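How to Hand a Bench Task to a Robot Arm Without Losing the People Who Did It

By Anežka Šťastný
January 9, 2020

Most guides to small-scale automation start with the hardware. By the time you have an arm on a bench, the hardware questions are mostly settled, and the ones left over are about who does what at seven in the morning. What follows is how we moved part of the cleaning and kitting work at our Dratcombe site onto two arms, written as steps so another shop can follow or skip them. We refurbish drink dispensers and sort the small tools that go back out with them: brushes, scrapers, caps, seals.

You don't need to be a programmer to use this. You do need the person who does the job now, and their time has to be paid and scheduled.

Before you start

Pick one task. Ours was picking up cleaning tools from a bench and setting them in kit trays. Before the change, four people rotated through it, and each of them did other things as well. That matters for later, when you work out what their day looks like once the arm has a share of it.

Have these ready:

A bench that can stay where it is for the length of the trial.
A written list of every item the arm will be asked to pick up.
A clear stop button within reach of both sides of the bench.
One named person with the authority to halt the trial.
A notebook. Paper works better than a tablet with gloves on.

Our named person was Rozália Sokol, who had the most years on kitting. I run the maintenance side and would have been the obvious choice on paper, but I don't know which brushes shed and she does.

Step 1. Write down the job as it's done today

Sit next to the bench for a full shift and write down each motion. Leave out the procedure sheet. Ours said "place tool in tray." What Rozália did was pick up the brush, turn it, look at the bristles, run a thumb along the handle, and then place it. The looking and the thumb were inspection, and they had never been written anywhere.

If you automate from the procedure sheet, the inspection disappears and you find out from a customer. Mark every step on your list as one of two kinds: moving or judging. The arm gets moving. Judging stays with a person until you have a reason to change that, and you should expect to keep most of it.

Step 2. Tell people before the crate arrives

We got this wrong. The first arm from Grurnel came in on a pallet and sat by the loading door in its wrapping for two days before anybody in kitting had been told what it was for. By lunch on the first day there were three versions of who was being let go. No one was, and we had that in writing from the owners, but the letter was in an office drawer.

Hold the meeting first. Cover these points, even if the answer to some of them is "we don't know yet":

Which task is changing and which ones aren't.
Whether anyone's hours or pay rate will change, and on what date.
Who will be trained, and whether the training is on the clock.
What data the arm records, and whether it can be used to time a person.
How to object.

The fourth point took up most of our meeting. Our arms have a small camera at the wrist. Kedir Yilma, who works evenings, asked if the footage would go to supervisors. We agreed on a rule that it is used for setup and fault-finding only, and we taped the rule to the bench. If you can't promise that, say so at the meeting.

Step 3. Sort your items by how they are held

Go through the item list and handle each thing with your eyes on your own fingers. Where do you naturally hold it? Could two flat pads hold it there? Will it sag or spin?

We ended up with these groups:

Stiff items with a straight handle. Start with these. Grip the handle and leave the working end alone.
Soft items with no handle, such as pads and cloths. Leave these for a person.
Flat items that lie flush on the bench. These need a rest or a rack so there is an edge to get hold of.
Anything tangled or nested. A person separates them first.

For long brushes, the height of the grip makes a big difference. Too near the end of the handle and the weight of the head will tip it when the arm swings. Too near the head and soft material gets pinched between the pads. We settled on the lower part of the handle, far enough up that some of it continues past the pads. Mark the spot with tape on one brush of each type and keep those as your reference set.

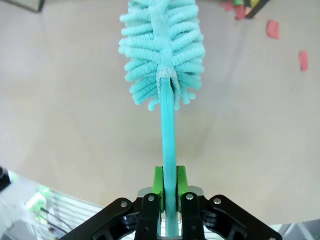 Set the grip force low and bring it up in small steps. Stop at the first setting where the handle doesn't slide when you tug it lightly with the arm halted. Write that number on the item list. The temptation is to set one high force for everything, and with plastic handles you will be buying replacements by the end of January.

Step 4. Run slow, with the expert standing there

For the first trial, set the arm to its lowest speed and have the person who knows the job stand at the bench. Their role is to say "no" out loud whenever they see something they wouldn't do. A second person writes down each "no" and what was happening. Don't argue with any of it during the run. Go over the list afterward.

Rozália's list from our first session included these:

It comes down over the brush from the wrong side, so the head drags.
It puts the handle end in first. The tray is made for the head to go in first.
It doesn't wait for me to look.

The last one changed the layout. We added a pause with the brush held upright at eye level, and a foot pedal to release it. She looks at the head all the way around, presses the pedal, and the arm carries on. If the brush is bad she presses the other pedal and it goes to the reject bin. The cycle is slower than the one the vendor showed us. It is also the one we still use.

Step 5. Decide who fixes small faults

Sooner or later a brush will slip or a tray will be a little off its mark. If the only person allowed to clear that is a technician, the bench operator ends up standing next to a stopped machine, which is a worse job than the one they had before.

We split faults into two levels. Level one is anything you can clear with the arm halted and your hands: dropped item, crooked tray, dirty pad. Operators clear these and restart. Level two is anything involving a cover, a cable or a settings page, and that goes to maintenance.

Level one training took half a shift per person. Leonilde Louro had told me she wanted nothing to do with the arm, and I put her last on the list so as not to push. She asked to be moved up. She said that if the thing was going to stop on her she wanted to be the one who started it again – fair enough. She now does the level one training for new hires, with a pay step for it.

Step 6. Rewrite the rotation

This step gets skipped because by now the arm works and everyone is tired of meetings. Do it anyway. When a machine takes over the moving part of a job, what's left for the person is all judging, with no breaks in it. Looking at brush after brush for a whole shift is harder on the eyes and on the mood than the old mix was. Kedir said that after a few hours at the pedals he stopped seeing the brushes at all.

We changed three things:

Pedal duty is limited to 2 hours at a stretch, then a different bench.
The person coming off pedals doesn't go straight to final check, since that is more looking.
Operators can take the arm out of a run and kit by hand if they choose. It keeps the skill up, and it helps on days when the mix of items is odd.

Your limit may be different. Ask the people doing it after the first week and ask again a month later.

Step 7. Review at 1,000 picks

Set the review by number of picks so that it doesn't drift on the calendar. Bring the notebook, the reject bin tally and the operators. We had Fergus Halliday from our sister shop, Tonach, sit in as an outsider, which was useful because he asked about things we had stopped noticing.

Questions for the review:

Which items does the arm drop most? Take them off the list or change how they are presented.
Which level two faults could become level one with a bit of training?
Is anyone doing unpaid tidying to keep the arm happy?
Has any inspection step gone missing since Step 1?

The third question turned up something. The evening crew had been coming in early to line up the brushes so their shift would start clean. That work was real and had no time set aside for it. It's now the first fifteen minutes of the shift.

Common problems

Handle rotates in the grip. Check the pads for residue first. Wipe them down, let them dry, and test again before touching the force setting.

Arm misses items near the edge of the bench. Mark a pick area with tape and keep items inside it. Ours is smaller than we hoped.

Soft heads catch on the tray. Come in straight from above and lower the approach speed for the last stretch. We also had Polák make us trays with a wider mouth.

Scraps and crumbs on the bench. Add a wipe-down at each changeover and put a name next to it on the rotation sheet.

Operators override the pause. Find out why before you lock it. In our case the pause was too long for plain, short brushes, and people were right to be annoyed. We made it adjustable by item.

If you try this with a different kind of tool, particularly anything with a flexible handle, I'd like to hear what grip point you settled on. We still do ours by hand.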